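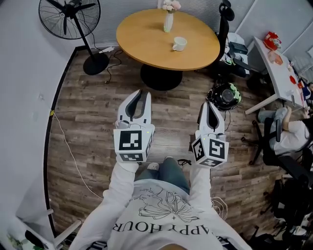 Figure 4. Round table, standing fan and long desk in one of the shared rooms at Stallbridge.

4.2 The table in the middle and the desk at the side

Every shared room in the study has a surface that people are proud of and a surface that people use. We had expected these to be the same surface in at least a few rooms, and our original coding sheet had a single box for "main table". The box lasted until the second room at Stallbridge, where one occupant pointed to the middle of the floor, another pointed to the wall, and both were annoyed to be asked.

Figure 4 shows the arrangement in its plainest form. The round table, with its light orange-brown top and black pedestal, holds a white vase of pink flowers and a white cup. The long white desk at the right has a red-and-white bag at its far end, red packets, papers and a person sitting at it. Between the two, and past the office chair that faces neither of them very convincingly in our reading, a shelf area has taken on boxes and cables. We coded the first surface as "kept", the second as "worked" and the third as "surrendered". The last term began as a joke in the margin of a coding sheet and survived three rounds of revision, by which time it was too late to find a more dignified one.

Kept surfaces behave in a consistent way across the three sites. They tend to be round, they tend to stand away from the wall, and they seldom carry anything with a plug. Occupants at Druteddale described them as "for everyone", a phrase that in practice meant that each person removed what the others had put there. The flowers seem to matter more than we first allowed. A vase takes up very little of a tabletop, yet people will carry a box past one and put it on the floor instead. One Druteddale occupant told us she would never put her bag down beside flowers, as it would look as if she had given up. Her bag was on a chair at the time.

Worked surfaces are long, are pushed against something, and gather paper from the far end forward. The far end of a long desk is a curious place. It is too distant to reach from the usual seat and too close to count as storage, and what goes there stays there. In the full inventory of 1423 loose objects, 168 were recorded at the far end of a desk, and their owners were often surprised to hear of them. We asked one Hapeta occupant about a bag in this position and were told that it was "just there for now". The same bag appears, in the same place, in the inventory for August.

The floor was left out of our first plan altogether, on the assumption that people do not keep things on it. This was optimistic. Floors in the sample hold whatever needs a cord and whatever is too heavy to argue with. Standing fans are the usual tenants. In Figure 4 the fan's cord wanders across the planks from its round base, and a robot vacuum sits on the same floor, right of centre, with black bags and other clutter further over in the corner. Rooms with a robot vacuum were no clearer underfoot than rooms without one. Kong's notes from Hapeta suggest that occupants judged a room tidy if the machine could get out of its own corner, and left the rest of the route as a matter for the machine.

Seating followed the worked surfaces and ignored the kept ones. Office chairs on castors drift, and a chair turned away from a desk was read by occupants as free, while a chair turned toward a desk was read as taken even when its owner had moved out. Round tables in the sample often had no chair of their own and borrowed one as required. Several occupants had never sat at the table they named as their favourite thing in the room. When we raised this, one replied that it was nice to know it was there.

We are wary of making too much of these habits. The categories were applied by two coders, Hok-lam Kong and the first author, who disagreed mainly over cups. A cup on a kept surface can be read as an ornament, a visit or an oversight, and no rule we wrote settled the matter. The Rula coding sheet now has a separate line for cups, which both coders filled in differently.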